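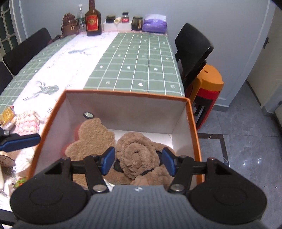
This page was last changed in November, at 9:40 in the evening.

Toy box (storage)

A toy box is any open or lidded container used to keep toys together when they aren't being played with. That's the short version. I look after the household pages on this wiki, and I've wanted to give the humble box its own article for ages, because it kept getting squeezed into the one on shelves (where it never belonged!). I've stuck mostly to boxes for soft toys, and hard toys get a section near the end.

Types

The cardboard box is the one most homes start with. It costs next to nothing, it weighs next to nothing, and a child can push it across the floor without taking the paint off a door frame. Plenty of them are colored on the outside and plain white inside, like the orange one at the top of the page, and I do like a white interior - you can spot a small brown toy in there a lot faster than you can in bare brown board.

Wooden chests last longer and look nicer, but a heavy lid needs a stay or a slow-closing hinge. Fabric bins fold flat and go in the closet. Wire baskets let the air in, though they also let thin tails and ribbons out, and I've untangled enough of those to have opinions.

What goes in

Soft toys come in more shapes than people remember when they're picking a box. There's the flat kind, such as a cushion made like a bear with rounded ears, and that one slides down along a wall and takes up hardly any room. There's the long kind, which can be rolled into a spiral, a bit like a rose. Then there are the round ones with stiff legs, and they fight you every time.

The old rule at the toy library in Rinville, where I used to help with sorting, was flat things to the side, coiled things in the middle, small things last. It works well enough at home too. Straps get tucked under the toy they belong to, otherwise you lift one thing and half the box comes up with it.

Packing on a table

I pack on the dining table and always have. The floor is fine if your knees are fine. A tablecloth underneath helps, because plush sheds and you can carry the whole cloth outside and shake it. Patterned cloths hide the fluff better than plain ones, which you may or may not want. Mine are all patterned.

Size and weight

A box for one child's soft toys doesn't need to be large. The Rinville library held 2,000 toys at its busiest and stored them in 100 boxes, and none of those was too big for one person to carry down the stairs. The toy swap at Cindthorpe still asks for 9 toys to a box at most, whatever their size, and I think that's a bit strict for finger puppets.

Labels

Write on two sides and the top. The swap people use Hellov tags, the tie-on sort, and those stay put better than tape on a glossy surface. Macedo Street has a different system with colored dots, see the separate page.

Hard toys

Blocks, cars and train track need a stiffer box, or a second layer of card in the bottom. Keep them apart from plush if you can - wheels catch in long pile and the fuzz winds itself around the axle. Tweezers will get it out.

Care

Empty the box now and then and wipe it with a barely damp cloth. Cardboard that has gone soft at the corners can be taped from the inside. Plush should be completely dry before it goes back in.

See also: Shelf, Blanket chest, Toy library, Tablecloth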